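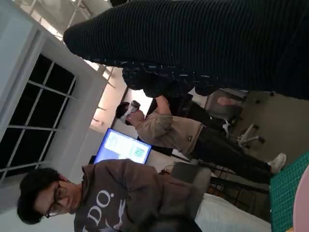

Converter Case Gets a Trial Date, and a Theme Song

Posted 2020-07-31

The Zovoder trial is going forward in December, assuming the courthouse is open, the jurors are willing to sit six feet apart in what used to be the county's high school gym, and somebody figures out how to make the microphones work. Those of you who have been following this since the arrest can skip ahead. For everyone else, the state says a former night dispatcher at Zovoder Freight helped himself to 86 catalytic converters from the company's back lot in Pandunach and sold them through a scrap yard called Hosoda Metals. He says he didn't. There are two counts, theft and conspiracy, and if you had only watched the local news this month you would be forgiven for thinking there was a third one for having a boat.

The boat has been on television four nights out of the last seven. It is a used pontoon boat. It has a cup holder problem, as used pontoon boats do, and by all accounts he bought it before a single converter went missing. Channel 9 flew a helicopter over it anyway. I would love to know what the helicopter cost per hour compared to the boat.

What happened in court this week was less photogenic. The defense, led by Ravindran Devadiga, filed a motion to keep a long list of things away from the jury: the boat, the divorce, a couple of online poker accounts, and a string of Facebook posts from years ago in which the defendant calls his then boss several names I can't put in a newsletter that my aunt gets. The motion runs 255 pages with exhibits. I read it so you wouldn't have to, and I regret it mostly in the back.

Devadiga's argument is simple enough once you dig it out. Disliking your boss is not evidence that you crawled under his trucks with a reciprocating saw. If it were, you'd need a bigger jail, and I'd be in it with most of the people I have ever worked with. The state's answer is that the posts go to motive. Maybe. The rule the judge has to apply asks whether a thing helps the jury decide what happened more than it tempts them to decide he's a jerk. Being a jerk is legal in this state and appears to be encouraged.

Then the state turned around and made almost the same complaint from the other side. It wants to stop the defense from telling jurors that the scrap yard's owner once got fined for bad record keeping, and that the lead detective sold his own pickup to a cousin of the Hosoda family. So the prosecution would like the defendant's whole life story let in and everybody else's kept out, and the defense would like the reverse. Both sides used the phrase "sideshow" and both sides said it with a straight face.

The part that may matter, and that got maybe ten seconds on the air, is the gate log. Zovoder's back gate runs on a key card system sold by Zorkik, and the state's timeline hangs on it. Two of the nights in question show the defendant's card going in after he had clocked out. The defense says cards were left in an open drawer at the dispatch desk and anyone could grab one. If that's true, the case gets a lot thinner. If it isn't, he has some explaining to do, and the boat still has nothing to do with it. There is a hearing on the log coming up, and I would bet a sandwich that no helicopter attends.

Oh, and the theme song. One of the true crime podcasts has picked this up and commissioned music, with a banjo in it. The first episode spends most of its running time on the divorce – the ex-wife declined to comment, so they asked her neighbor, who also declined, though at greater length.

I have no idea if the man did it. I've gone back and forth more than once, usually depending on whose filing I read last. But somebody will have to seat twelve people who can say with a clear conscience that they haven't formed an opinion about the pontoon.

The judge said she'll rule on both motions in writing. She didn't say when. Comments are open, please keep the defendant's kids out of them.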